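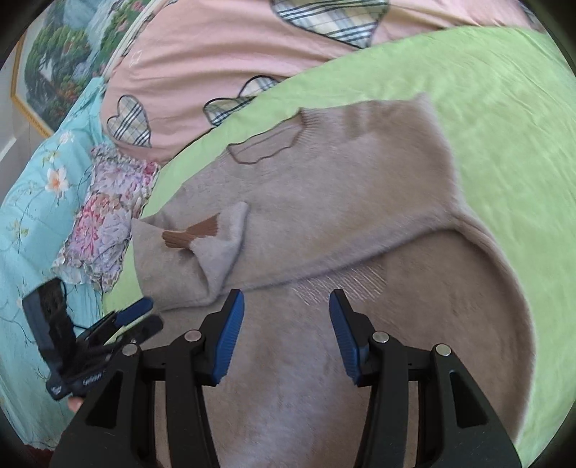 Budwood hand-held gripper with ridged blue finger pads, open over a knit sweater

Budwood Hand-Held Gripper, build-it-yourself kit

The Budwood is a two-jaw gripper you hold in your fist and use to pick things up, slowly, while a computer takes notes. If you have ever wanted to fold your own laundry with worse hands, we have you covered.

It began in the Uçar shared workshop, where Muammer Bilgin wanted training data for a home-built arm and did not want to spend arm money to get it. The fourth version stopped pinching his thumb, so that is the one we sell.

What it's good at

Soft, awkward household stuff. Jumpers, pillowcases, tea towels, the sleeve that has gone inside itself. The inner fingers curve towards each other and the blue pads are finely grooved, which helps with fuzzy knits. Silk is another matter. Bring patience, or a different hobby.

Most people end up buying two. You can do a great deal with one, but you cannot fold a sweater with it, and you will try.

In the box

Printed outer arms and inner fingers, matt black
Blue grooved pads, one pair fitted, one pair spare
Pivot pins with silver caps
Handle, trigger and return spring
Cable, long enough to reach the far side of a double bed
Hex key (you already own nine, now you own ten)

Not in the box: camera, computer, washing.

Assembly

Allow an evening. Press the pins in from the outside and stop when the caps sit flush. If the jaws squeak, add a drop of light oil to each pivot. If they still squeak, you have put the left finger on the right. Everybody does this and the Turkon forum has a long thread of people denying it.

Route the cable before you close the handle. We print this in the manual in large letters and still get the emails.

Recording

The handle talks to Flunimix, our free logging software, which saves jaw opening alongside your video at 100 samples a second. Our own test set stands at 1,186 folds, mostly knitwear. The files are free to download and will tell you more than you wanted to know about how Muammer treats a collar.

Replacement pads

Pads wear out before anything else does. The bench pair did 2,585 closes before we swapped them. Mohair fluff gets into the grooves and comes out with an old toothbrush. Please don't use the one you still brush with.

Availability

Singles and pairs are in stock. Left-handed triggers sold out in March and the next batch is being printed now.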